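Tika Opens Household Chore Trials in Brestwood, Starting With the Bread Bowl

BRESTWOOD — Can a machine clear up after breakfast yet? Tika is spending this spring finding out, and the early answer is a cheerful "partly." The company has opened a chore trial at its Brestwood workshop, where a two-armed robot works through the small jobs that fill a day at home or behind a shop counter: putting bread in a bowl, folding a dish towel, moving cups from one shelf to another, closing a drawer that sticks.

The trial covers 30 chores in all. Tika logged 1,095 attempts between January and the end of March, and it plans to publish every one of them, including the drops, the stalls and the times an operator had to stop the arm and start over.

"We love a good demo as much as anyone, but a demo shows you the best run of the day," the trial team said. "What a person at home wants to know is what happens on an ordinary run, and then on the one after that. So we're writing all of it down!"

Bread was the first chore on the list. A roll sounds easy until you think about how many ways there are to get it wrong. Squeeze too hard and it dents, squeeze too lightly and it slips, and no two loaves from the same tray have quite the same shape. The team starts with a long braided roll and a round bun, and the task is always the same — pick one up, put it in the bowl, leave the bowl where it was. 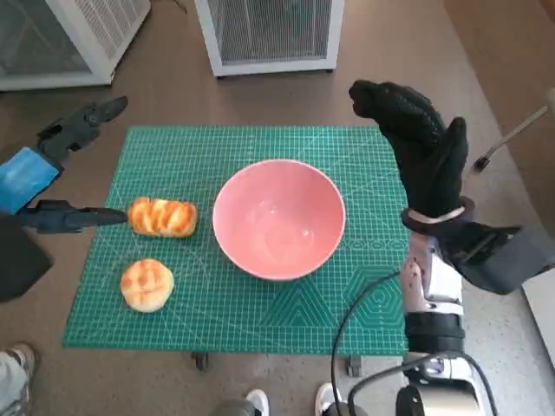 Bread and bowl on the grid mat at Tika's Brestwood workshop.

Two very different hands share the work. Running them on the same chores, with the same bread and the same crockery, has given the team a much better feel for which problems belong to the hand and which belong to the software telling it what to do. A soft pick-up that fails on both sides is usually a planning problem. One that fails on one side only sends everybody back to look at fingertips and straps.

Lakari, which runs a small chain of neighborhood bakeries, helped write the shop-floor half of the list. Its counter staff named the jobs they would gladly hand over: filling bread baskets before opening, restocking the roll bins, wiping trays. They also named a few they would keep, such as anything to do with cream cakes, and Tika has left those alone for now.

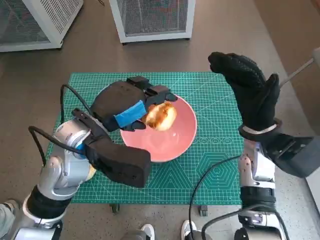
A roll held just above the rim of the bowl.

Results so far are mixed in interesting ways. Of the 30 chores, the robot now manages 7 at a level the team would call dependable, meaning it finishes them without help on repeated runs. Bread into a bowl is among them. Another 2, folding a towel in thirds and opening a twist-top jar, have yet to be finished even once. Everything else falls somewhere in the middle, where a chore goes beautifully all morning and then goes wrong after lunch with a slightly different cup.

Speed is the other open matter. A person puts a roll in a bowl without thinking about it. The robot takes its time, and the team has decided to leave it slow through the first stage so that the numbers on dropped and damaged items mean something. Faster runs come in the second stage.

The design studio Urbańczyk is building a practice kitchen for that second stage, with a real counter, a sink and a crowded cutlery drawer. The team can't wait to get into it. Much of what makes housework hard is clutter, and a tidy mat only goes so far in preparing a machine for the counter next to somebody's toaster.

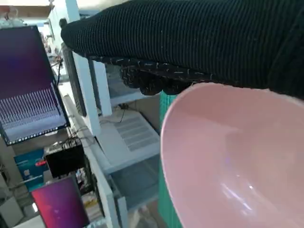 Will people be able to buy a robot that does the housework soon?

Not from this trial. Tika is testing single chores one at a time, with an operator on hand throughout, and a home would ask for dozens of them in any order. The team expects shop-floor jobs with a fixed layout, such as filling bread baskets, to be ready first.

The full chore list and the first set of run logs will be available from Tika's Brestwood office in June. Schools and small businesses that would like to suggest a chore for the second stage can write to the same office.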